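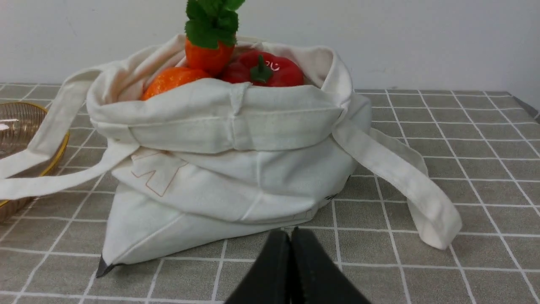

Messaging apps

Guides > Kolix > Chats > Disappearing messages

Acheampong
March 19, 2022

Set a timer for one chat

1. Open Kolix and go to the chat.
2. Tap the contact's name, then Message timer.
3. Choose 30 minutes or 2 days and tap Save.

Note: Both phones need build 2902 or later. Older builds ignore the timer.

Caution: Messages already backed up to Fallivum are not removed. Delete those from the Fallivum settings page.

To turn the timer off, repeat steps 1 and 2 and choose Never.

2 comments | 30 shares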